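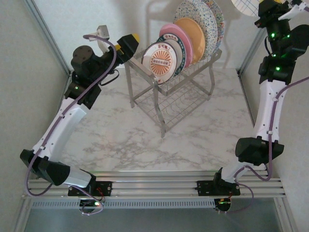 The judges at Clarnden wrote back in April that a second arm was hard to justify on our budget, and asked for evidence that the students were using both. The figures below are offered in answer, together with the state of the work at the end of the term.

Task and equipment
The team has kept to the task in the original bid: handling plates at a wire dish rack. Both arms are mounted on one aluminium rail inside the enclosure. The plates differ in colour and pattern, and two are speckled, which the students consider harder for the vision software than plain ones.

Results
Single-arm trials: 100 attempts, 50 completed without a stop.
Two-arm trials: 40 attempts, almost all stopped by the students at the handover. The left arm releases too early. The timing is set in a script written by the Emer group and will be rewritten.
Practice recordings: 1000, stored on the school server and labelled by plate and by arm.

Spending
The Hämmerli grant has covered fingertips, cable clips and one replacement power supply. Nothing has been spent from the travel line. We ask that it be moved to spare motors – the wrist joints take the most wear and we hold no spares.

Teaching
Students work in pairs, one at the keyboard and one at the stop button, and swap at the half hour. Written logs are improving, although entries on failed attempts are still too short to be of use.

Next term
The handover script comes first. The team then intends to enter the two-arm class at Nallirik, subject to your approval of the entry fee. A revised budget is attached as a separate sheet.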